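T MINUS THE BUS

The bus for regionals left at 8 and it was already past six and the arm still could not pack a first-aid box.

Six items. That was the whole task. Skidoment rules, page 32, the one with the coffee ring on it. Place the items in the box, close the lid, step back. A little kid could do it. Our arm could do it if the items were cubes.

Items were not cubes. Items were soft.

"It squashed the cotton again," said the girl on grippers.

"Squashed how?"

She held it up. Flat as a pancake. We had a bag of them like that under the bench, a whole summer of them – July, June, the last bit of May when the club room still smelled like paint.

I was on data. Data meant sitting. Everybody else got screwdrivers and I got a chair and two wrist straps and the same box over and over until my shoulders hummed. Pick up, place, close. Open it all up again. Our coach called it teaching. My brother called it playing doctor with no patient.

We had 200 runs saved. We wanted more. The Rathjen team had more, everyone knew that, Rathjen had a room with a door that locked and a sponsor who sent them pizza. We had Utex, which was a shop that sold tarps and gave us a banner.

"Do the two rolls again," said the boy on code. He hadn't looked up since lunch. "It keeps grabbing them in the wrong order. Slow. Like you mean it."

"I always mean it."

"You were yawning in the last one. The whole view went up and down."

So I did it again. Slow. Lid open toward me. Breathe out. Gauze in the left, cotton in the right, hold them over the box and stop, let the markers settle, dont rush. I'd got so used to the straps I had gone to the bathroom in them once. I'd gotten used to moving like there was someone small behind my eyes taking notes. 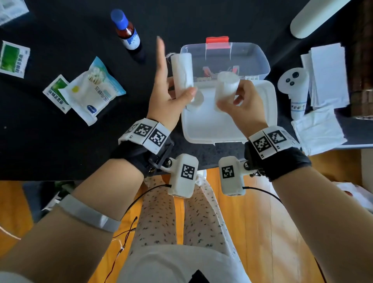

And I thought – this is the dumb part – I thought, it's going to have my hands. Not really. But the way I go in a little crooked on the left, the way I wait. If it learned at all it would learn that. Somebody from Rathjen would be standing there in their matching jackets watching a machine hesitate over a box, and that would be me, hesitating.

"Good one," said the boy on code. "Saved."

"Was it slow enough?"

"It was weird slow. I like it."

He ran it at twenty past seven. No time to train it right, just the short version, 22 minutes with the fan screaming and everybody pretending to pack. The girl on grippers had her coat on. Coach was in the doorway jingling the van keys, then not jingling them.

The arm went up. We'd named it Skirnon back in spring, for no reason, it was on a crate. Skirnon went over to the gauze and took it. Over to the box. Fine, it could always do gauze.

Then the cotton. Down, a little crooked. Fingers closing, closing, and I had my own hand shut under the bench, I could feel my nails.

It stopped.

"Is it stuck?" said Coach.

"No," I said.

"It looks stuck."

"It's waiting. Give it a sec."

Outside the bus honked, early, the driver was always early. Nobody moved to get the bags. The arm hung there with the cotton just off the table, round as anything, and waited exactly as long as I would of, and then it went across and let go.

"Get the lid," somebody whispered. "Come on, get the lid."

More stories
Bus Money
The Year We Kept Bees in the Gym
Low Battery
What the Lifeguard Said
Second Shift at the Tarp Shop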